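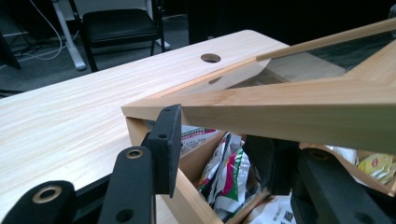
Arsalan Virk wrote:

> Quick question for the desk people on this list. I have a wooden tea box on my desk, the kind with a lid, and over the winter it filled up with a mix of tea and snack packets until I couldn't find anything in it. My wife says to throw the box out and keep everything in a kitchen drawer like a normal person. I say a box on the desk is half the reason I get through the afternoon. How do the rest of you keep yours in order? Do you split the tea from the snacks? And does anybody have a lid that still sits right after a few years? Mine has started to stick at one corner and I'm afraid of forcing it.
>
> Also, what do you do about the smell? I had a peppermint next to some crackers and you can guess the rest.

Hi Arsalan, hi all,

Oh, you have come to the right list! I've been working from the back bedroom for years now and I have opinions about desk boxes that my family is tired of hearing, so thank you for giving me somewhere to put them.

First off, keep the box. I did the kitchen drawer thing for one whole March and all that happened was I'd go down for a tea bag, start unloading the dishwasher, look in the fridge, and get back upstairs twenty minutes later without the tea. A box within arm's reach is worth the desk space, even on a small desk. Mine's light bamboo, on a light wood desk, and I like that the two sort of match. My old one was a dark stained thing from a yard sale and it always looked like I was keeping somebody's ashes up there.

Now, the sorting. I've tried it three ways.

The first way was dividers. I bought the little slotted kind from Grandico (the set for 62 mm packets, which fits the flat square tea envelopes fine and nothing else on this earth). Looked terrific for a week. The trouble is snack packets are all puffed up with air and they don't care about your dividers, they just ride up over the top and then the lid won't close. I ended up pulling the dividers out and using them in the sewing drawer, where they've been very happy.

The second way was two boxes, one for tea and one for snacks. This does work, I'll be fair to it. If you have a deep desk, do this and stop reading. My desk is not deep, and the second box kept migrating toward the back until it was sitting on top of the cable hole, and then I couldn't get the laptop charger through without moving the whole works. So that was the end of the second box.

The third way is what I do now, and it's hardly a system at all. Everything stands on edge, like records in a crate. Tea in the back, snacks in the front, tall things at the ends. Standing up is the whole trick! When packets lie flat you only ever see the top layer and you end up drinking the same chamomile for a month while a perfectly good Assam goes stale on the bottom. When they stand up you can walk your fingers through them. I pack it pretty tight, tight enough that they hold each other up, but I try to leave one finger's width so I can get a packet out without three of its neighbors coming along for the ride.

Once a month or so I take the whole lot out and put it back. You would not believe what turns up. Last time I found a Tavares ginger sachet that I'm pretty sure came from a hotel my sister stayed at. I drank it. It was fine.

About the peppermint. Yes. Peppermint gets into everything, and so does anything smoky (I had some lapsang that made a granola bar taste like a campfire, which I sort of enjoyed, but my son did not). If the tea comes in a sealed foil packet you can put it next to anything. If it comes in paper, I slip it into a small zip bag first, and that has pretty much cured the problem. Some folks swear by a separate tin for mint and I'm sure they're right, I just don't have the room. If the wood itself has picked up the smell, empty the box and leave it open by a window for a couple of days. I know people say baking soda. I tried a little dish of baking soda in there overnight and knocked it over in the morning, so I can't tell you if it helps, only that it gets in the corners.

Now your lid! This one I can talk about, because I had the very same thing. Mine stuck at the front left corner and I was sure I'd dropped it or something. Before you sand anything, check these:

- Is there a crumb or a scrap of torn paper in the corner? Run a dry toothbrush along the rim and also along the inside edge of the lid. I got a corner of a tea envelope out of mine that had been folded in there for who knows how long.
- Is the box too full? Take out a handful and try the lid again. If it closes, there's your answer, and I'm sorry to say it was my answer too, at least half the time.
- Is it the weather? Mine is worse when it rains and behaves itself when the heat's on. If yours comes and goes like that I'd leave it alone until it's been dry for a while.
- Is the box sitting level? One of my felt feet had come off and the whole thing was rocking just a hair, which was enough to make the corners disagree.

If it still sticks after all that, rub the tight spot with the end of a plain white candle and work the lid on and off a few times. That took care of mine. I did buy a little tub of Trudgate wood wax on somebody's advice from this list, and it's nice stuff, but it has an orange smell and after the peppermint episode I didn't want to risk it anywhere near the tea. I used it on the desk instead and the desk looks great.

If you do have to sand, go easy. Fine paper, a few strokes, try the lid, a few more strokes. And sand the lid and not the box, and take everything out first, please. I didn't, and I had sawdust in the rooibos.

One other thing, lift the lid from the middle of the side and not from the corner. I used to hook a thumb under one corner and yank, usually while on the phone, and over time that can't be doing the joint any good. Two hands is better but who has two hands when they want a cookie.

As for how much to keep in there, I go by the lid. If it shuts, fine. I buy the refill packs from Niltness when they have the sampler (the one with 70 in it) and those don't all fit, so the leftovers live in a shoebox in the closet and I top up from there. It's a bit like stocking a tiny shop and I enjoy it more than I should. My husband calls it "the concession stand." He also eats out of it more than I do, and always the salty ones, so the front of the box empties out first and then everything flops forward and I have to stand it all back up again. If anyone has solved the husband problem I'd love to hear it. I've been thinking of a folded piece of cardboard as a sort of bookend behind whatever's left, something I can slide up as the row gets shorter. Has anybody tried that? Does it get in the way?

Oh, and dates. I write the month on the tea packets with a fine marker when they come out of their outer box, since the date is nearly always printed on the cardboard and not on the packet itself. Takes two minutes. Snacks usually have their own date on the back, but check along the crimped end too, they like to hide it there.

Arsalan, what's your box made of, and does the lid lift off or is it hinged? If it's hinged, forget most of what I said and look at the screws first. A loose hinge will pull one corner low and it feels just like swelling. My mother's recipe box did that and all it wanted was a turn with a screwdriver.

Let us know how you get on, and tell your wife the drawer is a trap.

Off to find something salty before he does,
Marcy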